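3.2 Where the Keys Go

The household survey in Clomdale set out to measure something most people would rather not have measured, namely how long an object put down "just for a minute" stays where it was put. We recruited 242 households by post and asked each to keep a diary of its main table for two weeks in November. Of 600 diaries mailed (some homes asked for spares, which should have warned us), 563 came back in a readable state. One was returned with a ring from a coffee mug on every page, and we have coded it as complete.

Respondents sorted their tables into working surfaces, eating surfaces and what the Stukevora pilot study called "resting surfaces" - places where things are neither used nor put away. The last group was meant to be a leftover category. It ended up holding most of the furniture in the sample. Figure 2 illustrates the range of tabletops we have in mind.

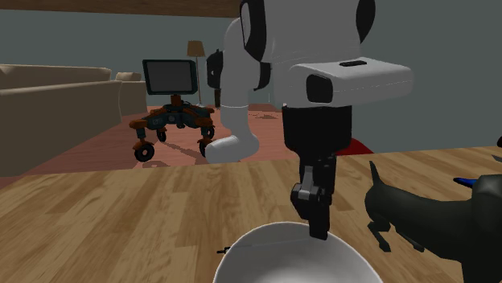
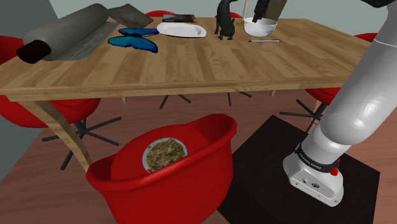

Figure 2. Two rendered views of tabletops: a white bowl on light wood (first), and a wooden dining table with several objects on it (second).

Mail was the most stubborn class of object. An unopened envelope outlasted fruit, homework and, in one Batasard Street home, a houseguest. Diaries kept by couples agreed closely on what was on the table and hardly at all on who had left it there. We had planned to analyze responsibility as a separate variable, but the two columns could not be made to describe the same marriage, and we dropped it.

The Ojo scale, which rates clutter from calm to severe, performed well at both ends and poorly in the middle, where nearly everyone lives. Respondents tended to call their own table "normal" and a relative's identical table "severe." For the rest of this paper we therefore use the length of an object's stay as our main measure, and treat the self-ratings as a record of family feeling.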